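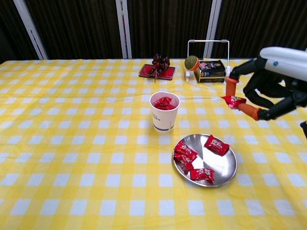 *Sweets table, right hand, one sweet between finger and thumb. Nornano open day, Sunday.*

Writing this up with my feet on a chair and a mug of tea, so forgive the order. Doors opened at 2 and we still had people wandering in when Devendra started rolling up the floor tape!

First thing for the notebook: the wrappers. I fretted about them all week, as Teresa and Domnica will confirm, because shiny red wrapping on a shiny steel plate is a rotten combination. The plate throws back a great white glare in the middle from the lights and I was sure Hedia would either lose the sweets altogether or find extra ones in the reflection. We tried a matt plate on the bench on Friday's settings and it was easier, no question, but Poonam wanted the steel one kept in and I now think she was right. If we only ever show it the easy plate we learn nothing. So steel it was, with the sweets scattered on it any old how, some lying over each other.

The job, for anyone reading who wasn't on this one: visitor points at a sweet on the plate, Teresa picks it in Hedia, right hand goes and gets it, then either puts it in the white cup with the others or holds it out over the near side of the table to be taken. Left hand stays parked off to the side. Grapes, the wire basket and the round green thing perched on the corner of it are only there as things the arm has to leave alone.

I logged 47 picks before my pen gave up and Domnica took over on the back of a parking form (still need that form off you, please, Domnica). Misses were nearly all the same kind: finger comes down on the loose bit at the edge of the wrapper, grips the wrapper, and the sweet inside slides about so it comes up dangling. It doesn't drop it -- it just looks as if it's about to, and everybody goes "ooooh". The orange fingertip pads are doing well on the wrappers. No slipping that I'd call slipping, even late on when they must have been pretty grubby. I'm going to look at them under the lamp before anyone wipes them down, so hands off.

The overlapping pair was the crowd's favourite. People would watch a couple of nice clean picks and then someone, usually about nine years old, would point at the one underneath. Hedia will go for the bottom one if you tell it to, and what you get is both sweets moving and one coming up. I'd like it to take the top one off first, and that's on the list for after December.
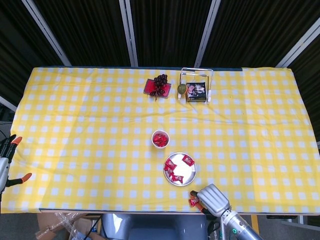
**Larysa Sirko**
Workshop technician, hands and wrists

View from the head end, which is the one I had up on the screen beside me most of the afternoon. From there you can see my other worry, the tablecloth. It has soft creases all down the left half, and along the back it has ridden up enough for a thin strip of table to show. I smoothed it flat before we opened. I smoothed it flat again at the tea break. It's a lovely cheerful yellow check and visitors said so, but it's lying loose on a hard top and I'd like clips on it. Devendra says double-sided tape. I say clips, having been the one who scraped the tape off last time.

The check itself caused no bother at all, which surprised me. I'd half expected all those squares to muddle the depth reading near the cup, so I had the plain grey cloth folded up ready in the cupboard, and there it stayed.

Also from this view: the cable under the right arm. It hangs down below the table edge and I don't like the look of it when the arm comes right back. Nothing caught on anything on Sunday, I watched it like a hawk, but I want it tied in at two more points before the arm goes out again. And can we please find another home for the cardboard box and the plastic wrapping. I know it was me who put it there.

Visitors, then. A good lot came over from Reteck and asked proper awkward questions, mostly about how hard the hand squeezes. I'd set the grip limit at 600 on the Hedia scale, where on the bench we'd been running it up to 800, and one of them wanted to know if that was for safety or for the sweets. Bit of both! At the higher setting you can pick a wrapped sweet perfectly well but you leave a dent in it, and I'd rather hand a child a sweet with no dent in it. She wrote that down, so I suppose it'll turn up in somebody's slides.

Then the Gautam people, who build the conveyors, and who stood with their arms folded for a good ten minutes before asking how long one pick takes. Too long, is the answer, for anything they'd want. Poonam told them so straight out and they were much friendlier after that. They've asked to come back on a quiet day and bring some of their own packets, the slippery sort with the crimped ends. I've said yes without asking anybody, so if you're reading this, Poonam, I've said yes.

One small girl asked whether the robot would like a grape. Devendra told her it had to finish its work first, and she went and checked on it twice more to see if it was done.

Things I'd change:

- Clips on the cloth (clips, Devendra).
- Tie in the right arm cable, two points.
- A second person on the log. I can't watch the hand, write and talk to people at once, and my handwriting from about four o'clock onwards is shocking.
- Turn the light over the plate a touch, just to see what the glare does. Write down where it was first!
- Stool for Teresa. She stood the whole time.

Left as it is: the steel plate, the white cup, the wire basket at the back, grip limit at 600 until I've had a look at the pads. If you open Hedia and it tells you the left hand is parked, believe it and leave it where it is, I've got the zero marked in pencil and will do it properly when I'm next in.

Spare sweets are in the second drawer under the vice. Larger bag is for testing, smaller bag is fair game.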